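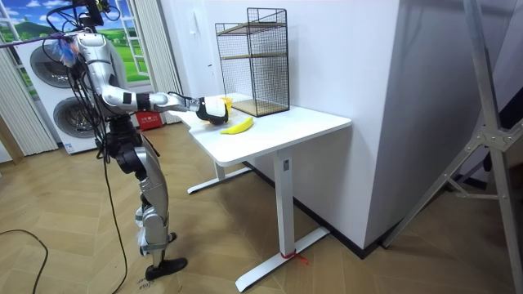 Silver-and-black humanoid robot at a white standing desk, with a small yellow cup beside its hand.

Visit report: Steinbach partition plant and showroom
Posted 10 Mar 2024 by Birutė Dzene

The visit to Steinbach took place in February at the invitation of Viden, which makes glazed and solid partition systems for offices. Priit Mets and I attended for the fit-out side, Eglė Dambrauskienė for acoustics. Our host was Žydrūnas Vanags, production manager. The purpose was to check whether the Clarkulham wall system can be specified for the two floors we are dividing this summer, and to settle the open questions on door frames.

Profile hall

Aluminum profiles arrive in mill finish and are cut, punched and sent out for powder coating. The coated lengths come back wrapped in film, which stays on until installation. The head track has a telescopic section to take up slab deflection. Vanags put the standard adjustment at 2 cm, with a deeper track available on order. Our slabs are old and the survey shows more variation than that along the east side, so the deeper track will be needed there. It has a visible face that does not match the standard one. Mets asked for a drawing of the junction and was given a preliminary one.

Cutting is done on a double-head saw fed from the order list. Offcuts are tagged and returned to the rack if they are long enough for a transom. Gaskets are fitted by hand at a separate bench. Corner gaskets were mitered on the samples we handled, and one of them had opened slightly. The foreman replaced it without discussion.

Solid panels

The solid module is 1000 mm wide, with melamine-faced chipboard on both sides of a steel frame and mineral wool between. Narrower infill panels are cut to measured size after the first site survey. Panels hook onto slotted uprights and can be lifted off one side at a time, so cables can be added later without taking down the wall. We tried this on a mock-up. The first panel came off easily, the second needed a suction lifter and a second person. Fabric-faced panels use the same hooks but are thicker, and they do not sit flush next to a melamine panel unless a trim is added. The trim is missing from the printed catalog and has to be requested by part number.

Glazed panels

Single and double glazing share the same floor track with different inserts. Glass is bought in already toughened or laminated. The vertical joint is a clear dry strip, with tape offered as an alternative. Viden recommends the strip where walls will be relocated, as the tape has to be cut and the residue cleaned from the edge before the glass can be reused.

Acoustics

Dambrauskienė went through the test reports with the technical office. The double-glazed wall is listed at 46 dB, measured in the laboratory on a wall with no door. With the standard single-glazed door in place the result is much lower, and no report exists yet for the framed door we want. We were told testing is planned but were given no date. She also asked about flanking through the raised floor. Viden supplies a barrier for this but treats it as outside the system, so it must appear as a separate line in our bill of quantities.

Doors and hardware

Door leaves come from Rurnanlow, a joinery supplier, already drilled for hinges. Lock cases are added at Steinbach. Frames are reversible before installation only. Any change of handing after delivery means a new frame, so the door schedule must be frozen before the order is released.

Relocation

Laine Eglītis from the installation department showed the sequence for moving a wall. Tracks are screwed down on hard floors and fixed with tape on carpet tile. Panels, uprights and glass are reused, seals are normally replaced. The installers label each part with its grid position, and the labels should be kept. Ceiling grids with a different module from the wall need a bridging plate.

Open points

Drawing of the deep head track junction, final version.
Acoustic report for the framed door.
Part number for the fabric panel trim.
Lead time for non-standard powder coat colors.
Confirmation that spare gaskets are supplied with the order.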